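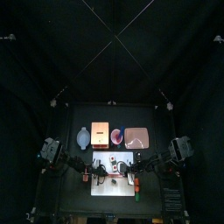 Photo: Kai Engelhardt / Grundden Workshop Pages

Keeping a small bench clear for fiddly work

Small jobs go wrong on crowded benches. A screw rolls under a box, a cable gets tugged, and half an hour goes by looking for a part the size of a lentil. The tips on this page are for anyone doing light assembly, wiring or repair on a table at home, and they don't call for much money or much room.

Put down a dark mat

A dark gray or black mat makes pale parts easy to find. White plastic, bright steel and anything with a spot of color will show up at once. Black screws and dark cable ties are the exception, so drop those in a pale tray as soon as they come out of the bag. The mat should lie flat right to the corners. If it has been stored rolled, leave it overnight under a few heavy books before you use it. Wipe it with a damp cloth and a drop of dish soap, and let it dry before you set anything electrical on it.

Work on a white board

Set a white board in the middle of the mat and do the actual work there. Cables and small components are easy to follow against white, and if you have to stop for supper you can lift the whole job and put it on a shelf. An offcut of shelving will do. So will an old cutting board, as long as it isn't used for food any more. Sand the edges and wipe off the dust.

Keep only the current job on the board. Spare parts go beside it, on the mat.

Line up the containers at the back

Anything that holds things belongs in a row along the back edge, where your sleeves won't catch it. A jug, a box, a cup and a shallow tray make a good set, and most kitchens can spare all of them. Pick different colors. Once you have used the same row for a week, you'll reach for the pink cup or the blue jug without looking up.

Use the cup for anything long with a handle. It will tip if the handle is heavy and the cup is light, so put a handful of clean gravel or a few large washers in the bottom.

A box with a slot in the lid is handy for small flat waste such as label backing and snipped cable ends. Empty it when the job is done. Battery parts and blades don't go in it.

The shallow tray is for small round things. Rounded corners are better than square ones, as you can slide a part up the side with one finger. Rinse trays now and then, or grit from the last job gets into the next one.

Jugs are best for bulky odds and ends. If the jug is tall and in the way of the light, lay it on its side with the opening toward you.

Stop round parts from rolling

Cylinders and knobs will find the edge of the table. Keep them close against the side of the work board, one behind the other, on the side of the hand that picks them up. A strip of felt under them helps on a slick surface. Adelino Barros, who sent in several of the tips on this page, uses a folded dish towel.

Mark the parts that look alike

Small square pieces are easy to mix up or fit upside down. A red dot in the center of the face that should be up takes a second with a paint pen. Let the dot dry for 20 minutes before handling. For cables, wrap a bit of colored tape near each end before you unplug anything, and use the same color at both ends.

Light the board

You want the brightest light on the board and less of it everywhere else. A desk lamp of 900 lumens is plenty for a small table. Aim it from the side opposite your working hand so your own shadow falls away from the job. Shiny trays throw a glare – turn them a little, or move them back until it stops.

Black cloth behind the table cuts down on reflections and on distractions. Plain cotton is fine. Clip it up well away from hot lamps, and take it down in September or whenever you do the big clean, as it holds a surprising amount of dust.

Clearing up

Allow five minutes at the end. Put loose parts in the tray first, then coil the cables, then wipe the board and the mat. Check the floor under the front of the table with a flashlight held low. Return the containers to the same places in the row, even if they are empty.

Readers have asked about mats with a printed grid. They are useful for cutting, but small parts are harder to see against the lines. Keep a plain one for assembly.

More from the workshop pages: Storing short lengths of cable – Cleaning paint pens – Labels that stay on plastic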